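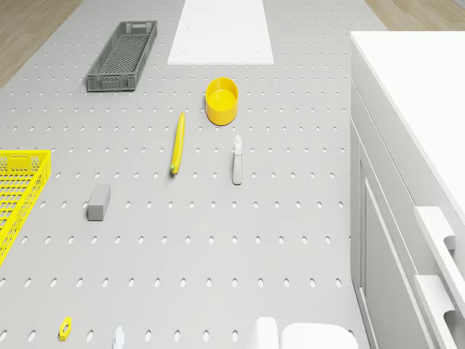

## A thread on clearing out the shed (bear with me, it's a long one)

**1/** I've been meaning to write this up for ages, mostly for the lovely people who kept asking how the shed was getting on. It's done! Well, the left-hand side is done, and I've decided that counts.

**2/** A bit of background. We moved to Sivham thirteen years ago and the shed came full of somebody else's paint tins. We put our own things on top of them, and then more things on top of those, and one February I opened the door and a deckchair fell on me.

**3/** So the first job was getting everything out on to the grass. I picked a dry morning, started at half past eight with a flask of tea, and was still carrying flowerpots at lunchtime. I had 140 of them, counting the cracked ones (I did keep a few of the cracked ones, they're good for drainage).

**4/** My one real tip - have the car booked in at the tip before you start. Ours at Stistovitz Lane wants a booking for paint, and I didn't know that, so the tins sat by the back door for a fortnight looking at me every time I put the washing out.

**5/** Shelves! I went back and forth on these for weeks. In the end I got two sets from Camilell, 35 cm deep, and they take a full seed tray with a little room to spare. I'd nearly bought the deeper ones and I'm so glad I measured the door first.

**6/** Crates with open sides have been much kinder to the dahlia tubers than the old lidded boxes were. You can have a quick look in without unpacking the lot, and the air gets round them. Line the bottom with newspaper or the compost goes everywhere.

**7/** Several of you asked about seed packets. Mine are in a shoebox, sorted by the month I sow them, with bits of cereal packet as dividers. The beans have their own tin after what the mice did.

**8/** Speaking of beans, I found a bag of Mac an tSaoi climbing beans at the very back, years out of date, and I'm going to sow them anyway. If even a handful come up I shall be unbearable about it.

**9/** Next is the right-hand side, where the bikes and the old mower live. I'm waiting for warmer evenings. If anyone near us would like some flowerpots, please do send me a message - I really do have plenty, and I can leave them by the gate.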